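Tresance reports results from its clear packaging trial
30 December 2018

A robot arm that learned to handle household items from wrist camera footage alone has finished its first full trial at the Tresance lab in Broston. The group released the results this week, along with a short account of the method.

The work deals with a familiar problem in automated sorting. Clear plastic and shiny labels confuse depth sensors, which often report a hole where there is a tub wall, or a bump where there is only glare. The Tresance group left depth sensors out. Its program, named Pai, takes plain color pictures from a small camera near the gripper and works out how far the fingers are from an item by comparing views as the arm moves.

Pai was trained on 300 recorded runs, all done on a tabletop with a person steering the arm. The items were the kind found in a bathroom cabinet or a kitchen drawer, including cartons, bottles and sealed plastic packs.

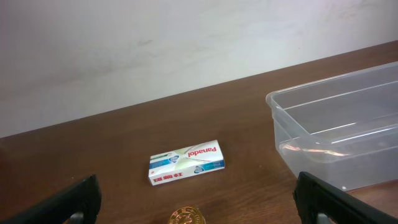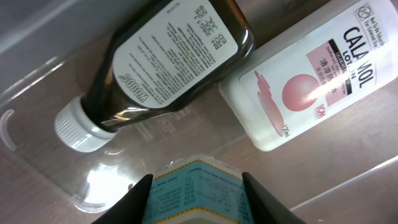
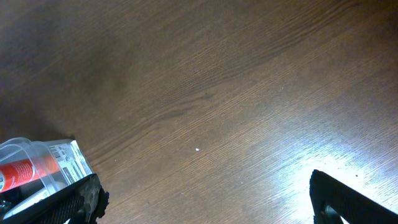

Views from the wrist camera during the work at Broston.

For the trial, the arm made 200 attempts on its own. An attempt passed if the item was picked up and set down in the right place without being dropped or crushed. The arm failed 11 times. Most of the failures came with items lying against the side of a clear tub, where one finger has little room to get in. Only 2 failures were put down to glare, fewer than the group had expected.

An earlier version of the program, tested in April, had trouble with the same kind of lighting. It treated bright streaks on plastic as solid edges and closed the gripper too soon. The group changed the training so that each run was shown to the program several times with the brightness altered in different parts of the picture. No new recordings were made for this step.

Speed is still a weak point. Pai stops to compare views before each grasp, and the pause gets longer when items overlap. The report says a person doing the same job would finish well ahead of the arm. It also notes that all of the testing was done with one gripper, and that fingers of another shape would need their own training runs.

The gripper was supplied by Prurnent, which also paid for part of the work. Prurnent plans to try the method on a returns line, where goods come back in mixed packaging and are now sorted by hand. Tresance will keep working on the tub wall problem and expects to post the training recordings once they have been checked and labeled.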